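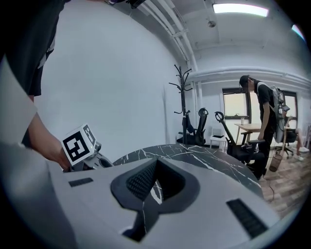

4.2 Changes in the working day

The Ultgate office in Brirville moved to hand-held grippers in January. Before that, staff drove a robot arm at the Brustby site from a desk, and a session depended on the arm being free and in working order. Now the worker holds the gripper and does the task by hand, and the recording is used later to train the arm. The people we interviewed had worked under both arrangements.

The first change they raised was movement. Under the old arrangement a shift was spent seated in front of a screen. With the grippers most of the work is done standing, at or near a table, and some of the equipment is worn on the back. Opinions on this were split. Marietjie Ngcobo said she slept better after a day on her feet and would not want the desk back. Custódio Leitão found the straps tiring on the shoulders by early afternoon and asked for shorter turns. The site now limits a turn to 60 minutes, after which the worker sits down or moves to checking recordings.

The second change was in talk between colleagues. Desk work was done with headphones on. Work with the grippers is done in a shared room, where others may be sitting or standing a few steps away, and workers told us they picked up ways of holding and turning objects by watching each other. New starters were said to need less formal training as a result, although the site keeps no record that would let us check this. The same closeness had a cost. Two people reaching over one table have to agree who goes first, and several small disputes in our notes concern elbows and cables.
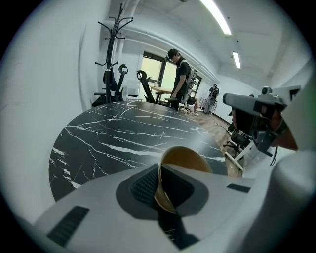
Figure 3. Two hand-held grippers at the round table, with a worker wearing a backpack-mounted frame standing beyond it.

The third change was in how work is counted. The office logged 992 accepted recordings in the first month, and the figure was put up on the wall by the supervisor, Ehab Cherkaoui. Workers did not object to the total. They did object when it was broken down by person, as some tasks take far longer than others, and the breakdown was dropped after 7 shifts. Rejected recordings remain a sore point – the worker is told that a take has failed but often not why. Emerson Pacheco described repeating the same folding task for most of a morning before learning that his thumb was covering a marker.

Pay and contract terms stayed the same throughout the period studied. We return to job security, which came up in every interview, in Section 4.3.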